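So the headlight is in! It only took me most of August and a truly embarrassing number of zip ties, but Ruvberg (that's the robot, Dayana named it and it stuck) can finally go out after dark.

I built the light bracket at the shared shop on my usual bench, the wobbly one by the drill press. First version was way too high and lit up the robot's own front end, so all the camera saw was glare. Second version I mounted lower and tipped down, and Witold lent me his good step bit so the holes came out round for once. The driver board pulls 460 milliamps on full, and I've wired it off its own little converter so it can't brown out the radio again. Ask me how I know.

Then there was the exposure. I spent three evenings poking at camera settings with Florin, who kept saying "just turn the gain up" (he's not wrong, but wow, the noise). We landed on a longer shutter and a slower top speed, and I'm pretty happy with that trade for now.
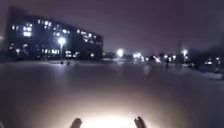 The beam still doesn't throw as far as I'd like, which matters when you're driving from the video feed and squinting at a laptop. I've got a wider lens on order, and I want to try angling the bracket up a hair before I blame the LED. Lamps in the distance bloom like crazy too, so a little hood over the camera is next on the list. If anyone has a printable one that fits a 74 mm faceplate, please send it my way!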